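How to Nominate a Lawyer for a Professional Recognition List

Guidance for firms, chambers and community organisations

Nominations for recognition lists in the legal profession are often prepared in haste, shortly before the closing date, by someone who has not prepared one before. The following guidance sets out the steps in the order in which they are best taken. It was written with the Plundermont Roll of Legal Service in mind, but most of it will apply to any list that accepts written nominations from outside its own membership.

Before you begin

Read the rules of the list in full. Rules change between editions, and a form saved from a previous year should not be reused. Note in particular who may nominate, whether the person nominated must give consent, and the period of work that will be taken into account. The Plundermont Roll considers work carried out in the two years before nominations open. Earlier work may be mentioned as background, but it will not be scored.

Check also whether the list is open to all branches of the profession. Some lists are confined to advocates. Others include solicitors, legal executives, law centre advisers and those employed within companies or public bodies. A strong nomination sent to the wrong category is normally returned without being read by the panel, and there may be no time to submit it again.

Step 1. Obtain consent

Write to the person you wish to nominate and ask for agreement in writing. State the name of the list, the category, and what will be published if the nomination is successful. A lawyer may have sound professional grounds for declining, including a continuing case, a duty to a client or a wish to avoid publicity during proceedings. If consent is refused, the matter should end there.

Consent should be kept on file until the results have been announced. It does not need to be sent with the form unless the organisers ask for it.

Step 2. Choose the category

Most lists ask the nominator to select a single category. Where the lawyer's work falls across several, choose the one in which you hold the best evidence. A lawyer who is well known for housing cases but who has also trained junior colleagues for many years may be better placed under education, if the training can be documented and the housing work cannot be discussed.

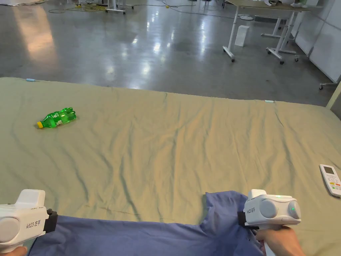 Do not submit the same nomination under two headings. Organisers compare entries, and duplicates are usually merged into whichever category was received first.

Step 3. Gather the evidence

Panels look for work that can be checked. Before writing anything, collect the material on which you intend to rely. The following are generally accepted:

Published judgments in which the lawyer is named as having appeared
Reports, consultation responses or guidance notes written by the lawyer
Programmes from public lectures or training events
Letters from organisations that have received advice without charge
Press reports, where these give an accurate account of the proceedings

Private correspondence, witness statements and papers from family or youth proceedings must not be included. If you are uncertain whether a document may be disclosed, ask the lawyer concerned. Where the answer remains uncertain, leave the document out.

Figures are useful when their source is given. A statement that the Molley Advice Centre referred 274 enquiries to a lawyer's evening clinic carries weight if the centre's annual report is cited beside it. The same figure without a source is likely to be disregarded.

Step 4. Write the supporting statement

The statement is the main part of the nomination. The Plundermont form allows two pages. Begin with one short paragraph saying who the lawyer is, where he or she practises, and why the nomination is being made. The reader should not have to reach the second page to learn what the work was.

Set out the achievements in order of importance. For each, explain what the problem was, what the lawyer did and what changed for the people concerned. Keep the lawyer's own contribution separate from that of the wider team. Where a case was conducted jointly, say so, and name the part for which the lawyer was responsible.

Write for a mixed readership. The panel for the Roll has eight members, several of whom have no legal training. Technical terms should be explained once, briefly, and case references placed at the end. Phrases such as "leading", "renowned" and "tireless" add little when no example follows them.

The outcome of a case is only one measure of its value. An appeal that did not succeed may still have clarified the law or led to a change in practice, and the statement may properly say this. Large awards of damages should be mentioned only where they are a matter of public record and where the client would not object.

Step 5. Arrange referees

Two referees are normally required. At least one should come from outside the lawyer's own firm or chambers. Former clients may act as referees, provided that their case has concluded and that they have been told their name will be seen by the panel. Serving members of the judiciary are often unable to give references and should not be pressed to do so.

Give each referee a copy of the draft statement and a clear date for reply. Ask them to write about matters they know at first hand. References which repeat the statement word for word are of limited help.

Step 6. Check the regulatory position

The nominator is asked to confirm that, to the best of his or her knowledge, there is no current disciplinary finding against the lawyer. Consult the public register kept by the relevant regulator and note the day on which you did so. A past finding does not always exclude a person from consideration, but it must be declared. Failure to declare a finding will lead to removal from the list, even after publication.

Any connection between nominator and nominee should be declared at the same time. Partners may nominate partners, and a firm may nominate its own staff. The panel simply needs to know.

Step 7. Submit the form

Nominations for the Plundermont Roll close at noon on a Wednesday in January. The online form, which is hosted by Perron, accepts documents of up to 62 pages in total, including references. Files should be combined in the order given on the checklist and numbered throughout. Paper nominations may be handed in at the Brerkine office during opening hours, and a receipt should be requested.

An acknowledgement is sent by email. If none has arrived by the following working day, contact the office and quote the reference shown on the final screen. Corrections can be made until the closing time, after which the nomination is treated as final.

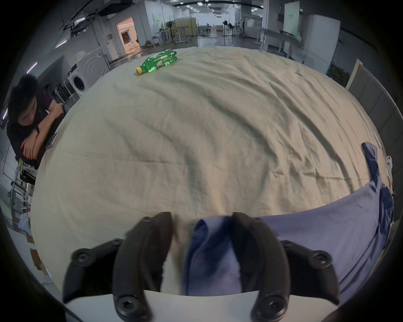

Can a lawyer be nominated again after an unsuccessful nomination?

A lawyer may be nominated in any later year, provided that a new form is completed and the supporting statement covers work within the current period. References from the earlier nomination may be used again only if the referee has confirmed them afresh in writing.

After submission

The panel does not enter into correspondence while nominations are under consideration. Nominators and nominees should not approach panel members, and any such approach will be recorded. Where further evidence is needed, the office will write to the nominator and allow eight working days for a reply.

Results are sent to the nominator and the nominee at the same time and remain confidential until the list is published. Firms wishing to issue a press notice should prepare it in advance and have it approved by the lawyer concerned. The notice should give the full title of the list and the category, and should avoid any suggestion that inclusion is a professional qualification or a guarantee of results. The advertising rules of the lawyer's regulator apply to such notices in the usual way.

Short written comments are available on request for nominations that were not successful. Requests should be made by the nominator and should quote the original reference.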